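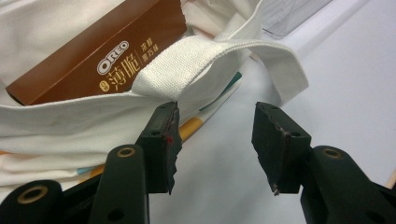
1/19

OK, thread time. I've been promising this one since October and our paper draft is finally out the door, so let me tell you about tote bags. Yes, tote bags. Grab a snack.

2/19

The question we started with at Trallberg: if you teach a policy to pack and unpack bags using only hand-held gripper demos (no robot in the loop at all), how many demos do you need, and does it matter more WHO records them or WHERE?

3/19

Cloth handles are a pain. A box is a box, it stays the shape you left it in. A strap flops somewhere new every single time. That canvas one with the Oreo box tucked in it is pretty much my whole year in one picture.

4/19

Here's the setup. You hold the gripper, the camera rides on it, you squeeze, you do the task. Then we train on what the camera saw plus how the hand moved. We recorded 2000 demos and kept every one that passed the tracking check.

5/19

Two tasks. Task A: grab the strap, lift the bag, set it down upright. Task B: get the snack box out without dragging the whole bag along. Task B sounds easy. Task B is not easy!

6/19

Mwanaisha Swai designed the data split and I want to shout about it because it's the good part. Same total number of demos in each training set, but one set is many people in one room, and the other is a few people in many rooms.

7/19

My bet was people. Different hands, different habits, lefties, folks who yank, folks who are super gentle. Surely that's the variety you want, right?

8/19

Nope. Rooms won, and by a lot. The policy trained on a few people in many rooms got the strap on most tries in a kitchen it had never seen. The many-people policy kept closing its fingers just beside it.

9/19

Dennis Makori called this back in the planning meeting and has been very gracious, meaning he has only brought it up every day.

10/19

Now the part I like best. We went through the failed rollouts by hand, all 591 of them. I did the strap ones, Kanini Kashindye did the box ones, and we swapped a pile to check that we agreed on the labels.

11/19

We sorted failures into 7 types. The biggest for Task A was "pinched the bag body instead of the handle." White strap on white canvas on a white table... I kind of get it. I've done that myself at the grocery store.

12/19

For Task B the biggest was "box comes up, bag comes with it." If the fabric is wrapped around one end of the box, a straight pull just takes everything. People doing the demos wiggle it a little first. The policy learned the pull way before it learned the wiggle.

13/19

So Hamisi Mrema tried something almost embarrassingly simple: train on the same demos, but sample the slow bits more often. The wiggle is slow. The pull is fast. The usual sampling was giving the long reach way more weight than the fiddly moment at the end.

14/19

Task B got a lot better. Task A didn't move at all, and I spent a whole Tuesday convinced I'd broken the eval script. (The script was fine. Task A just doesn't have many slow bits.)

15/19

Somebody's going to ask about clutter, so: yes, we left things under and behind the bags during recording. Stripy paper was the interesting one. The early policy would sometimes go for a stripe as if it were a strap. More rooms in the training set helped with that too.

16/19

Stuff we did NOT test: dark bags, see-through bags, bags with two handles crossed over each other, anything heavy. Please don't quote us on heavy. The Patis arm we ran the rollouts on has opinions about heavy.

17/19

Also, I don't think this means people don't matter. We had one kind of gripper and pretty short tasks. Muthoni Mbwambo thinks the person effect shows up once the task has more than one sensible order of steps, and she's setting up a lunch-packing version to find out. I'd bet with her this time, I've learned my lesson.

18/19

Practical takeaway if you're collecting this kind of data on a small budget: put the gripper in a backpack and go places. Offices, somebody's aunt's dining room, the break room at Skukulgate (thank you, break room people). We got more out of moving the table than out of finding another pair of hands.

19/19

Draft goes up once the Sandu folks finish reading it, and the failure labels will go up with it. If you've tried strap grasping on shiny or ribbed material, my replies are open — I'd love to see your numbers, especially the bad ones!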